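Dekholm Preparation Table with Green Tray

The Dekholm table is supplied to teaching kitchens and shared workrooms that require a plain surface for food preparation and sorting. The top is made of light wood and is delivered sanded and oiled. Each table is sold with one rectangular green plastic tray with raised sides, which may be used for packets, wrappers and small items that need to be kept together. 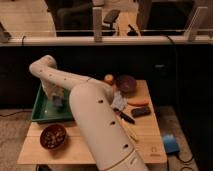

Dekholm table with green tray. Bowls, knife and other tabletop items not included.

The tray is placed directly on the tabletop and requires no fixing. Users who work from the right side of the table generally keep the tray on the left, with a bowl for dry goods in front of it. The tray should be washed by hand in warm water and dried before it is returned to the table.

Knives should be used on a cutting board at all times. Marks left by blades are not covered by the warranty - light scratches can be removed with fine sandpaper and a fresh coat of oil. 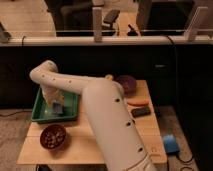
Oil should be applied every 3 months in regular use. Spills should be wiped up promptly, and hot pans should be set on a stand. The tabletop may be loaded to 100 pounds, evenly spread.

Replacement trays are available singly or in packs of seven. Orders placed through Platside are shipped from the Nakine warehouse, and deliveries resume in October following the annual stock count. Questions about institutional orders should be addressed to Erlinda Samonte, Platside Customer Office.

Page last revised September 5, 2019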